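Home
News
Gallery
Getting here

Hidport House gallery: the cup cupboard, the Heartbeat table and other bits

Posted 9 November 2020 by Shiyu Tang

Quick one before I lose the afternoon. People have been asking what's going on with the downstairs tea room and whether their mug is still alive. So, a gallery page. Short notes first, picture further down, more when I get five minutes. Mulugeta has the rest on his laptop.

The cupboard

Cleared. All of it, top shelf included. Had been stuffed since the June open day and you couldn't shut the left door without something rolling out. Mostly mugs. Some glasses. A gravy boat, no idea. Three lids that fit nothing we own.

Shelves wiped, new liner cut to size (the old one had gone sticky along the front). Hinge on the left door still loose, Mulugeta Chala has the right screwdriver and says Thursday.

What stays

Anything with a name on the bottom. Anything somebody has emailed me about. Clear glasses that match, and the odd ones if they're nice. Stemmed glasses stay but live at the back now, too many knocked over when they were next to the kettle.

The wooden things stay too. Please don't put wood in the dishwasher, it comes out furry.

What goes

Chips on the rim, cracks, handles glued back on. Sorry. The big Prurnance promo mugs are going as well, we had 6 and the print comes off on your fingers. If you love them come and get them from the box by the back stairs.

Plain white ones are going to the Thiele Street hall, who are short. They have been asking for ages and were very nice about it.

The table

Still my favourite thing in the building. White top, little hearts all over, Heartbeat written across it in proper old fashioned lettering. Came from Briro when they closed the café side, cost us 2 tins of biscuits and a van trip. It has stains. Pinkish, a bit yellow in places. Tried bicarb, tried lemon, tried the cream cleaner that smells of swimming pools. No real differnce. I've stopped minding. If anyone has a trick for old marks on a white table top please say, but nothing that scratches, the hearts are the whole point.

We did look at replacing it. Quote for a new one the same size was £311, plus delivery, and it was beige. So no.

Sorting on it is easy because you can get at it from more than one side and the far edge is curved, so you don't catch your hip on a corner. Cups down, look at the bottoms, decide, next lot.

Upside down or right way up??

Had three messages about this. My view: in the cupboard, upside down. Keeps the dust out. Mulugeta's view: right way up, air gets in. We are not going to agree. Shelf one is his, shelf two is mine, do what you like on the others.

On their side is only for sorting. Not for storage. You know who you are.

The picture

One from the table. Click for bigger (may be slow, the site has been funny all week).
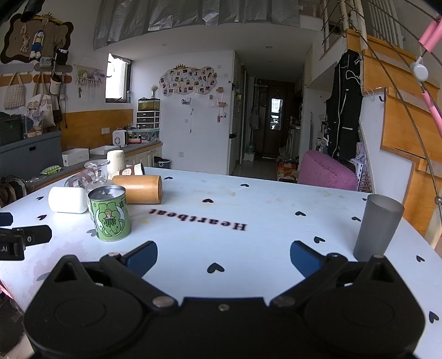
Mixed lot on the Heartbeat table. Green cartoon tin at the front, white cup on its side, stemmed glass standing on its rim, frosted grey tumbler over on the right by itself.

If you see yours in there, email with the words CUP PLEASE in the subject and I'll put it by. The cream cup with the little markings is already spoken for.

Odds and ends

Counter along the wall is next. Bring a bag if you've left food on it, packets included, I'm not guessing whose is whose.

Tea fund is fine, thanks to everyone who put in. The kitchen pages have had 2,497 visits which seems a lot for a page about a cupboard but there we are.

New tea towels on the hook. The striped ones are for hands, the plain ones for cups. Please, please.

More pictures when the shelves are filled again. Shelf labels aren't printed yet, the printer is out of balck and I've run out of time.

Shiyu

Back to gallery
Next: front garden, bulbs and the new gate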